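Growing a page the slow way: a chat with the person behind Hunville Swap and Chat

01/12/2020

Caught up by phone between school pickup and tea, so this is rough. The admin of Hunville Swap and Chat didn't want a name in it, fair enough, the inbox is full already. We'll say the admin.

First question was the obvious one. How does a local group with no budget get people to actually talk? Not join. Talk.

"Joining is the easy bit," the admin said. "People tap the button while the kettle's on. Then you never hear from them. We had 600 members by September and I reckon I knew the same little bunch by their profile pics."

So what changed. Mostly the posting times, apparently. The group used to go off first thing in the morning, because that's when the admin was up. Moved it to after dinner. More replies, straight away.

"I felt a bit silly. All that time I'd been posting to people in the shower."

The other thing was questions. Small ones. Which bakery still does a decent vanilla slice, is the Stukmont road open, does anyone want a bag of lemons. The lemons post is still the busiest the group has had, and the admin sounds a little sore about it, having put a whole weekend into a colourful welcome banner that got 2 likes.

I asked about paid stuff. Everyone gets the messages, 1,000 followers by Friday, that sort of thing. The admin tried it once, on an older page, before Hunville.

"It worked in the sense that the number went up. Then every post after that just sank. Real people stopped seeing it, I think becuase none of the bought ones ever clicked on anything. I closed the page in the end. Couldn't be bothered digging it out."

Would you do it again?

"No. Save your money, buy a sausage in bread."

We got onto apps. The admin uses Zein to line up posts for the week, on the free plan, and says it's fine, a bit clunky on an old phone. Lets you queue things and then forgets your time zone now and again. There was a post about bin night that went out at three in the morning and started an argument that ran till lunch. Idton got a go too, for the stats — lasted a fortnight. Too many graphs.

"I don't need a graph to tell me nobody liked my banner."

Moderation is the bit that eats the time. 3 rules in the group: no selling animals, no naming neighbours, no politics in the comments on lost dog posts. That last one was added after a particular lost dog post. The dog was fine. Comments are turned off overnight now, and the admin says that did more for the mood than any of the rules, people cool off by brekkie and half of them delete whatever they were going to say.
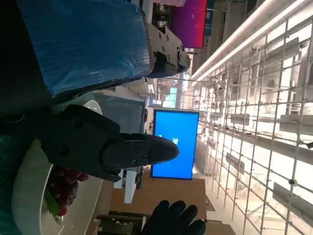
Black gripper finger, grapes on a white plate

On pictures, the admin is relaxed. Blurry is fine. A phone snap of the actual couch gets more messages than the catalogue shot someone pulled off the shop website, and the stock photo crowd tend to get asked if they're real.

"Somebody sold a trampoline off a photo that was mostly thumb."

Cross posting, then. Should a group push everything out to every network going? The admin did that for a while, same words, same time, everywhere. Gave it up. The Instagram side wanted photos and the Twitter side wanted a fight, and neither lot lived anywhere near Hunville.

"Pick the one your neighbours are on. Ours are on Facebook. They're not moving, half of them only just got there."

Last thing, any advice for someone starting a group this week? Bit of a pause, dishes going in the background.

"Reply to everyone for the first month. Every single comment, even if it's a thumbs up. It's boring and your partner will hate it. And get a second admin before you need one, I left it too late and had to mod a fence dispute from the dentist's."

The Stukmont group is next on the list for one of these, if they ever write back. Questions for the Hunville admin can go in the comments under this post and I'll pass them on when I get a minute.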